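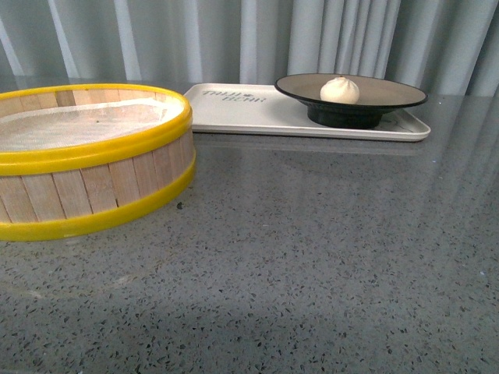
Six months I've been promising myself I'd learn to make bao properly, and this afternoon I finally got on with it! The dough was the easy bit (Dolau flour, warm water, a long sit by the radiator) but the pleating nearly finished me. Most of the first lot came out like old socks, and I ate those standing up. So only one got the full treatment - up on the black pedestal dish, on the tray, little peak on top and all, with the steamer still out beside it. I was ridiculously proud of it.

Filling was pork and spring onion from the Minhas recipe, a bit too salty. Less soy next time, and I want to try the mushroom one too.

Washed up at 5, then toast for tea as I couldn't face more cooking. Must ring Ganell about the boiler tomorrow.

182 likes
5 comments
Share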